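# How a Robot Hand Learns to Pick Up Laundry

The Cloltirent arm is a robot built in a shared workshop in Mondumville. It has one job: pick up a piece of cloth and put it down somewhere else. This page explains how the hand works.

A robot hand is often called a gripper. This kind has two fingers. A motor slides them together to close and apart to open. They do not bend the way your fingers do, and there is no thumb.

The motor obeys numbers. In the Cloltirent program, 0 means fully closed and 50 means fully open. To pick something up, the program runs these steps:

1. Open the fingers to 50.
2. Move the hand over the object.
3. Lower the hand.
4. Close the fingers until the motor feels a push back.
5. Lift.

Step 4 matters most. A block pushes back hard, so the motor knows when to stop. Cloth is soft and pushes back very little. The program has to pinch a fold and check the push 200 times each second.

A small camera rides near the wrist and moves with the hand. It looks past the fingertips at whatever is on the table. A green cloth on a white table is a good start for practice, as the two colors are easy for a computer to tell apart.

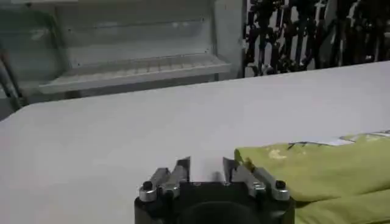
**Why can't the robot just squeeze as hard as it can every time?**

Squeezing at full power makes the motor hot and wears out its gears. It can also crush soft things. The program sets a limit, and the motor stops pushing when it gets there.

Cloth has another problem: it changes shape. A block looks much the same each time you set it down. A dropped towel almost never lands the same way twice, so the builders let the arm practice. The first set was 600 tries. After each try, the program saved the finger numbers and marked the try "held" or "dropped."

To test the idea at home, pinch a sock between two rulers and lift it. Pinch it flat first, then pinch a fold. Compare how hard you have to press.

*Mondumville workshop pages, Aug 3, 2021*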